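FOR IMMEDIATE RELEASE
6 Sep 2026

Drurnance opens its kitchen lending shelf in Skovholm

Hi all, Sorcha Rennie here, writing from Drurnance with the news I've been itching to send out. Our kitchen lending shelf is open! Anyone with a Skovholm address can now borrow cooking gear from us for free, take it home for up to 11 days and bring it back clean (please, please clean).

The idea came out of our spring swap day, when I watched people leave with fondue sets they were plainly going to use once. I thought, why are we all storing this stuff? So I wrote to Van Loon, the cookware shop on the corner, and they put in 4,000 euros to get us going. That paid for shelving, labels and a secondhand dishwasher I am very fond of.

Big things like stockpots, jam pans and the pasta machine need to be reserved by email. Small tools you can just come in and pick up, and you sign them out in the green book by the door. You can have up to three small tools at a time, plus one big item.

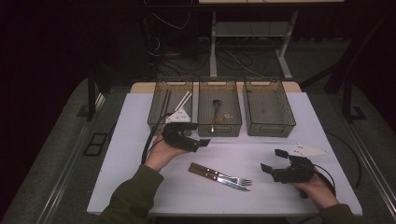 Ebuka Oyewole wrote back to our first notice asking whether the small tools could go out for longer, as he bakes for the school fair and 11 days never covers the practice rounds. Good point, Ebuka, and we've changed it! Small tools can now be renewed twice, by email or in person.

We're still after a few things, mainly a decent kitchen scale, cake tins with loose bottoms and a ladle or two. If it has a plug, have a word with Silviu Pop first, as he tests everything electrical before it goes out.

In November we're adding two evening classes with Benedetta Melis, one on fresh pasta and one on preserving. Places are free but the room is small, so put your name down at the desk.

Press questions and offers of ladles: Sorcha Rennie, Drurnance, Skovholm.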